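Search this site
Enter your keywords Go

Writing for Younger Readers: Notes for Session Four
Whose Story Is It? Choosing and Keeping a Point of View

Welcome back, everybody, and thank you for the opening pages you handed in last time, which I read over the long weekend with a great deal of tea and a great deal of pleasure. Quite a few of you asked the same thing in your covering notes (how do I know who should be telling this?), so I've pushed plot back a week and we'll spend the whole of this session on it instead.

Let's begin with the plainest version of the question. Who in your story has the most to lose? Very often that's your teller, and very often, I'm afraid, it's somebody you've parked in the corner of chapter one. Take the piece several of you have been working on from the Havham prompt, where a girl finds the old ferry timetable and decides to run away to Iseck. Most of you told it through the girl, and quite right too, but two of you gave it to the little brother who has promised not to tell, and oh, those were lively pages! He wants to keep his word and he wants her home, and he can't have both.

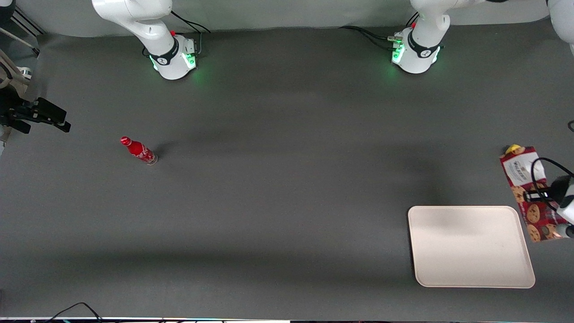
Fig. 1. Grey tabletop, with the foot of a robot arm at the far side.

Now, first person or third? First person is lovely and warm and gets you going quickly, and children take to it. The trouble comes around page 20, when something important happens in a room your narrator isn't in, and suddenly she is listening at doors. One listening-at-doors scene is fine. If you have three, have a think about close third, where you stay at one child's shoulder but can breathe a bit more between scenes.

Swapping between tellers is the thing you all want to try, and I do understand, it's great fun. A few things I'd ask you to bear in mind before you do:

- Change at a chapter break, at least in a first draft.
- Put something in the opening line that tells us who we're with. A name at the top of the chapter is allowed, but the voice ought to manage without it.
- Let each teller notice different things. In the Gatchalian House pages, the cook's son smells everything before he sees it, and I knew him at once every time he came back.
- Don't tell the same event twice unless the second telling changes what we thought of the first. 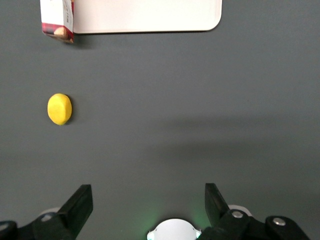 Fig. 2. Cardboard box and white tray on a grey surface, from above.

A word about age. A child of ten will happily read about a child of twelve, and seldom the other way round, so if you're hovering, go up. And please do let your narrator be wrong about people! Grown-up readers call this unreliable and write essays on it, but a young reader simply enjoys being a step ahead.

Exercise in class (30 minutes)
Take the market scene from the Wokon handout and write it again from the point of view of somebody who barely appears in it. Keep the spoken lines exactly as they are and change anything else you like. We'll read a few aloud, though you may pass if you'd prefer.

For next time
Write up to 1000 words in the voice of your second most important character, on a day when your main character is away. It needn't go into the book. Bring two copies, double spaced, and a pencil.

Recent handouts
Session Three: Opening Pages
Session Two: Making People Talk
Session One: Where Stories Start
Reading List for the Term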